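Chapter 4
Gathering Examples

By now you have a learning system that runs, a loss that goes down, and nothing to feed it. Most textbooks handle this with the phrase "given a dataset," which does a lot of work for three words. At some point a person had to sit down and make the thing.

The running case in this chapter is the Hetstead set, recorded over one long December for a project called Grekano. The task was to pick up a small object and put it in a container. The plan called for 200 demonstrations per object and 28 objects. The team budgeted a week, and readers who have done this kind of work may take a moment to enjoy that.

They ended the month with 1913 recordings, of which 584 were thrown out. Some had the wrong label. Many were fine except that the operator had paused halfway to think, and a system that learns from pauses will learn to pause. It will do so with great confidence.

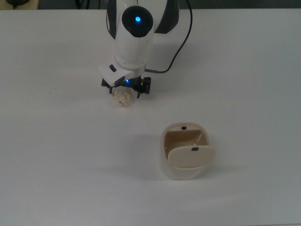 Crumpled things deserve a section of their own, and get one in 4.3. A block has the decency to be the same block every time. A wad of anything offers a new shape at each grasp, so two hundred tries at it teach more than two hundred tries at the block — and take a good deal longer to collect.

Section 4.1 covers what counts as one example, a question that sounds settled until two people have to agree on it. Section 4.2 deals with where an example should start and stop. The exercises use the Mapplebeck labeling sheet, printed at the back of the book. Use a pencil.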